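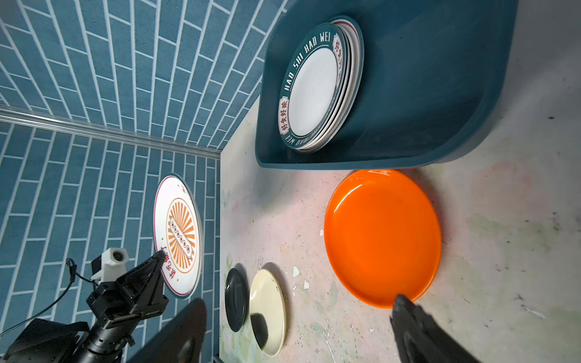 Getting my grandmother's old laminated table back into shape — well, I say laminated, I don't really know what the top is made of, and that's half my problem. The table came with the flat when I took over the lease from her, and it's where all my dishes get sorted, stacked and dried, right up against the blue wall tiles. The top has a faint flowery print in pink, peach and green, kind of like watercolor, and it's covered in little white chips and scuffs. They're worst near where my orange plate is, but there are plenty more across that half. I also have a bunch of restaurant-style plates with Chinese lettering on the rims (the ones that say HAO SHI HAO WEI are my favorites) and I keep them standing up in a teal plastic basin so they don't slide around. I love this corner and I don't want to replace the table.

So, two things. Can the chips be filled so they don't stand out against the print? And is the way I'm storing the plates making the top worse? I'm not that careful, I'll admit, and I tend to drag the basin toward me when I want a plate. I bought a touch-up kit at Fadell for 34 dollars, but the only colors in it are browns and grays, so it's still in the drawer. My sister says cover it with a tablecloth and move on, and I may end up there, but I'd like to try first.

Posted by wiltau_kitchen, Mar 14, 2023

tinpantry

Hi! I had a table a lot like yours for years, also with a flowery top, and I did fix mine, so don't give up on it yet.

First find out what you've got. Look at the underside and at the edges. If you can see a thin printed sheet glued over something else, go easy with water, especially around the chips, because it can creep in under the print and lift it. If it's the same stuff all the way through you can be a lot rougher with it. Mine was the thin sheet kind, and I learned that after I had left a wet sponge on it overnight. The bubble never went down.

For the filling, forget the brown kit. Take it back if you still have the receipt. What I used was a clear filler plus a little tube of off-white, and I mixed my own on a jar lid. Clean the spot with dish soap and a barely damp cloth, let it dry all day, then dab the filler in with a toothpick. Two thin layers, not one fat one! When it's hard, rub it down with 2000 grit paper and a very light hand, and only on the filler itself. I went past the edge on my first try and took the shine off the print around it, and that dull patch annoyed me more than the chip ever did.

Don't try to paint the flowers back in. A plain pale dot disappears into a busy pattern better than you'd think, and a badly painted petal doesn't.

One more thing — check what the filler says about food. I only ever put plates on mine, but if you roll dough straight on the table I'd leave the chips alone and use a board.

Ki_and_kettle

Plates are harder than people give them credit for, and the unglazed ring on the bottom of a cheap one is like sandpaper. Flip yours over and run a finger around the foot. If it feels gritty, that could be where your scuffs are coming from. You can smooth it with a bit of wet fine sandpaper over the sink (rinse well after).

Also stop dragging the basin, lift it. Or put a rubber mat under it. I got mine at the Poltolow market and cut it down with kitchen scissors, it doesn't look fancy but it stays put. I keep my plates upright in a tub too and they're fine like that as long as they're dry when they go in. Put a folded dish towel in the bottom so the rims aren't knocking on the plastic.

If you have a plate you just leaned against the wall for show, put something in front of it so the foot can't slide out. I lost a good one that way.

Can't help with the filling, I've never had any luck with it.

mopbucket100

Tablecloth. Your sister is right. Get the wipe-clean kind, cut it to size, done in ten minutes. I did the filler thing once and it popped out again by the end of March.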